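Winter tires, small cars and a long February

Tapio Saarinen has fitted tires for most of his working life and he is tired of one question. Which is, do I need them. He gets it on the phone, at the counter, once in a dentist's chair. We talked over coffee at the Mathebula shop, early, before the first cars came in. He had 11 booked before noon and kept looking at the door. 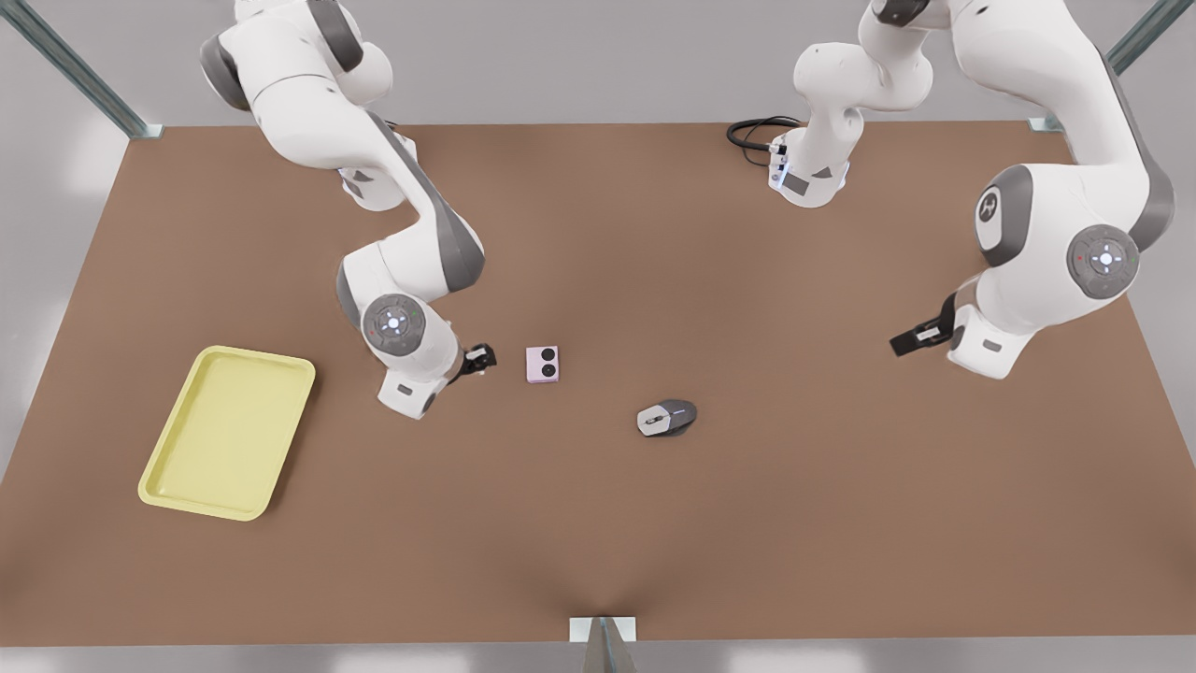
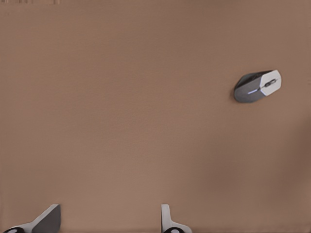
Pravesh Mokgethi wrote to us after our last tire piece to complain that we had made it sound like all-seasons are useless. They are fine where he lives, he said, and he has driven a front-drive hatchback on them for years without once getting stuck. He wanted us to put that to Saarinen. So we did.

"He's right, for him," Saarinen said. "If you get 2 snow days and you can stay home on both, don't buy anything. Save the money. I tell people that and they look at me like I'm running some kind of scam."

The trouble, he says, is cold and not snow. An all-season gets stiff when the temperature drops, and people don't notice until they have to stop in a hurry. Going is easy. "Everybody tests their tires by pulling away from the light. Test the brakes. Empty lot, low speed, stand on it."

He likes small cars in winter. Light, narrow tires, weight over the driven wheels. His own is a Bondier wagon with the smallest wheels that clear the brakes, and he bought a spare set of steel rims for it second hand. Ugly as anything, he said. He doesn't care. Big wheels are his other complaint – short sidewalls, potholes, bent rims, and then a customer who wants to know why the steering shakes at highway speed.

What about all-wheel drive? Long sigh here.

"It gets you going. It does nothing for stopping. I had a guy in with a Hukard, the big one, brand new, on summer tires. Summer tires! In February. He'd slid through a stop sign and he told me the car was defective."

Was it?

"The car was perfect. Lovely car."

Prices came up next, because they always do. The most expensive set he sold this season came to $2,685, wheels and fitting included, for a heavy SUV. He thinks that's too much and told the buyer so, who bought them anyway. For a normal sedan he usually points people to the Altik, a mid-price tire he has run himself. It's noisy on dry roads, he admits, a kind of hum, worse on concrete. You get used to it or you turn up the radio. He would rather see somebody on 4 decent tires than on a pair of great ones with whatever was left on the other axle. He won't fit only a pair of winters anymore. Has lost customers over it.

"You put the grip on the front, the back comes around. They say, well, it's front-wheel drive. Yes. And now you're looking at where you came from."

On storage he is relaxed. Cool, dark, out of the sun. Mark which corner each one came off, with chalk, or you will forget by fall. Check the date code on the sidewall when you buy used, and walk away if the seller gets shy about it. Pressure once a month, in the morning, before the car has been drivn anywhere. A cold snap will drop it and the warning light comes on and his phone starts ringing.

And studs? Depends on the roads, and on the law, which he told me to look up before I printed anything. He ran them for years up north and misses them on ice. Doesn't miss the noise. "On bare pavement they're worse then a good plain winter tire, and most of what we drive on here is bare pavement."

The first car had pulled up by then, lights still on. He took his coffee with him. I asked if there was anything he'd want to say back to Mokgethi.

"Tell him to check his tread," he said, halfway out the door. "Years on the same set? Tell him to check it today."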